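**Rhythm Section 2 – handout for drummers and bass players**
July 13, 2022

Bring this sheet back with you, please, with pencil marks all over it!

## Where we left off

We got through the verse of "Harura" at 100 beats per minute and it grooved. Drummers, your kick pattern lines up with the bass on beat one and on the "and" of two. Everything else is decoration, so learn those hits first:

`1 + 2 + 3 + 4 +`
`K . . K . . . .`

Count out loud. I mean really out loud, so the person next to you hears it. If your voice stumbles, your hands are about to.

## Playing as one instrument

I love this part of the course. When bass and kick drum land together, a listener hears one big fat note and has no idea two people made it. Try this in pairs:

1. Drummer plays kick only, bass plays the root note only. Eight bars.
2. Add the snare on two and four. Bass, keep your notes short and let the snare through.
3. Add the hi-hat in eighth notes.
4. Bass player closes both eyes and keeps going – listen for the foot!

If it falls apart at step 3, go back to step 2. The hi-hat hand almost always rushes when it first joins in, and that includes mine.

## Tempo drift

The band Zikix let us use their rehearsal take of "Zondutside" (thank you, Zikix!). It starts at 100 and reaches the last chorus at 102. Does that matter? On stage, hardly at all. A small lift into a chorus can feel fantastic, provided everyone lifts together. What hurts is the drummer going up while the bass stays put.

Listen twice, once for the kick and once for the bass, and write down the bar where you first feel the push.

## For next time

- Verse and chorus of "Harura" from memory
- Steps 1 to 4 with the metronome clicking on two and four only
- One song you like where the bass leaves a lot of space. Bring the title and be ready to sing the bass line to us (yes, sing!)

Quiet practice is fine. Pads, fingers on knees, bass unplugged – the timing is the same. 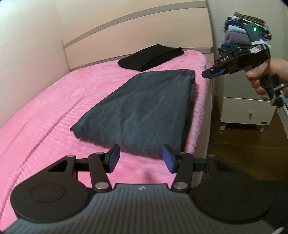 Ehsan Golestani: I tried the click on two and four and kept flipping it around to one and three by the second line. Saying "one" out loud before I came in fixed it for the verse, but I still lose it at the chorus. Could we do that bit slower together next time?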